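Gripper Handling Standards Working Group
Minutes, April meeting, Grirkgate site

Present: Agnes Gourlay (chair), Heather Cairns, Eilidh Dow, Trí Tạ
Apologies: Sheena Cruickshank

1. Previous minutes
Accepted with one correction: the inspection interval in item 4 should read 623 hours.

2. Fingertip pads
T. Tạ reported that the Zivport cell has logged more than 3,000 grasp cycles on the current pads. Draft rule 2.3 calls for replacement at 50 percent of original pad thickness. H. Cairns asked for 60 percent on thumbs, where wear is uneven. Agreed. Pads are to be changed as a full set per hand.

3. Sleeves and covers
Fabric covers must end clear of the finger joints and be checked for folds before power is applied. E. Dow noted that the Purves draft does not say who signs off the check. Wording to be added.

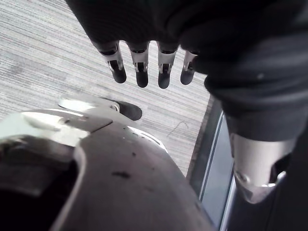
Fig. 1. Covered hand with black fingertip pads; gripper housing and thumb in foreground.

4. Housing condition
Scuffs on outer shells are to be recorded but do not require removal from service. Cracks, open seams or missing screws do. The group did not settle whether surface dust should be logged. Held over.

5. Actions
TT to revise 2.3 and circulate.
ED to draft sign-off wording for section 3.
SC to confirm torque values with Troltudeck.

Meeting closed 3:40 p.m.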